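Forums > House & Home > Kitchen Talk > How often do you take the trash out?
Print this thread | E-mail to a friend

hundeck_hal
My wife's position is that the trash goes out every night. Mine is that it goes out when the lid stops closing. We have been married 17 years and have now reached the stage where strangers on a forum get a vote.

vandusen316
Every night. What are you people, raccoons?

Cletus Kincaid
Depends what's in it. Chicken skin goes out before the dishes are done. Junk mail can sit till Easter. I was brought up on a farm where "taking out the trash" meant a barrel and a match, so my standards may be off.

salano_sue
Every night is how you end up buying 200 bags at a time from the warehouse store and feeling thrifty about it. We go every 3 days, Saturday at the latest, and the house is still standing.

vandusen316
Still standing, sure. How does it smell?

salano_sue
Like coffee grounds, thank you. They go on top.

kirkano_kid
Nobody has brought up liners. I quit using them in January. Rinse the can, dry it, done. Wet stuff goes in the compost.

hundeck_hal
My wife read that one out loud and had to sit down.

Cletus Kincaid
No liner is fine until the first yogurt.

kirkano_kid
You rinse the yogurt cup first. It takes four seconds.

vandusen316
So you wash the trash, then you wash the trash can. When do you get to throw something away?

salano_sue
I'm with Van Dusen for once and I don't care for it. Also Hal, size matters here. A tall bin makes anybody look lazy. Put the same stuff on a table and it looks like a party went wrong.

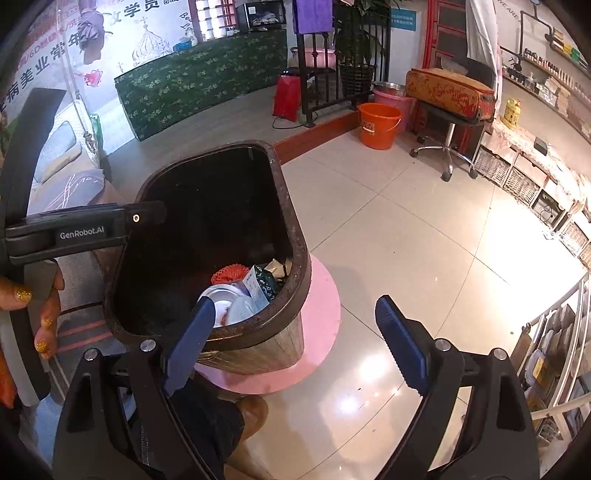
Bin first, then table. 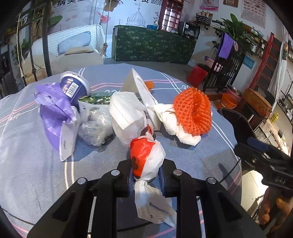
Reading time: 2 min

hundeck_hal
Showed her both. She says the bin should go out tonight and so should the table.

vandusen316
Marry her again.

kirkano_kid
Is that fruit netting in the first one? Some places take the foam kind separately, ask your hauler.

salano_sue
Mine takes what fits in the truck and leaves the lid in the road.

Cletus Kincaid
Barrel and a match.

Contact | Copyright Kitchen Talk forums | Back to top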